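5.3. Doblado y clasificación de la ropa limpia en la habitación

Este apartado se aplica a las habitaciones individuales y dobles de la Residencia Lehtinen en las que el servicio de lavandería entrega la ropa sin doblar. Si la ropa llega ya doblada, pase directamente al apartado 5.4.

Material necesario

Una cama hecha, con la sábana bien estirada.
La bolsa de entrega Zerkico con su etiqueta de habitación.
Una hoja de control de prendas (modelo 36).
Perchas suficientes para las prendas que no se doblan.

Preparación de la superficie

1. Compruebe que la sábana está limpia y completamente seca. No extienda ropa limpia sobre una cama pendiente de cambio.

2. Retire las mantas y colchas de la zona central. Pueden quedar recogidas en un lateral, siempre que no arrastren por el suelo.

3. Lleve las almohadas a la cabecera.

4. Vacíe la bolsa sobre uno de los lados de la cama y deje el centro despejado. El centro se reserva para la prenda que se esté doblando en cada momento.

Nota: En las camas individuales puede utilizarse también el escritorio, previa retirada de los efectos personales del residente.

PRECAUCIÓN: No deposite ropa sobre los radiadores ni la apile contra ellos, aunque estén apagados. La calefacción de todas las plantas se pone en marcha de forma automática a las 6:15.

Clasificación

5. Separe las prendas oscuras de las claras. Las prendas negras sueltan pelusa incluso después del secado, por lo que conviene formar con ellas un montón propio.

6. Aparte las prendas de terciopelo, lana o punto grueso. Estas se tratan según el apartado 5.6.

7. Revise el interior del cuello o de la cintura y confirme que la marca de lavandería coincide con la de la bolsa. Si no coincide, anote la prenda en la hoja de control y devuélvala a recepción el mismo día.

Doblado de camisetas y prendas sin mangas

8. Coloque la prenda en el centro de la cama, con los hombros orientados hacia el lado opuesto al suyo y el bajo hacia usted.

9. Alise el tejido con la palma de la mano, desde el centro hacia las costuras laterales —nunca en sentido contrario—, hasta eliminar las arrugas principales.

10. Doble un lateral hacia el centro y repita la operación con el otro, de modo que ambos bordes queden paralelos.

11. Lleve el bajo hacia los hombros en dos pliegues iguales. El ancho final debe ser de alrededor de 15 cm, medida que corresponde a los cajones Griteo instalados en las habitaciones.

La figura 5-2 muestra una prenda sin mangas de color verde oliva extendida sobre la cama, con los hombros hacia el extremo opuesto y el resto de la ropa a los lados.

Figura 5-2. Prenda extendida en el centro de la cama.

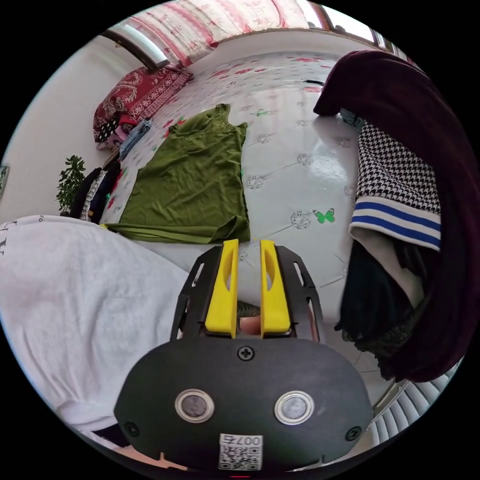
Colocación en el armario

12. Guarde las prendas dobladas en posición vertical, con el pliegue hacia arriba. Las camisas y los vestidos se cuelgan.

13. No supere la altura del frente del cajón. Un cajón demasiado lleno puede salirse de las guías.

14. Firme la hoja de control y entréguela en el puesto de planta. Las consultas sobre prendas extraviadas se dirigirán a Ketsara Sangkhawat, responsable de lavandería, en la extensión 400.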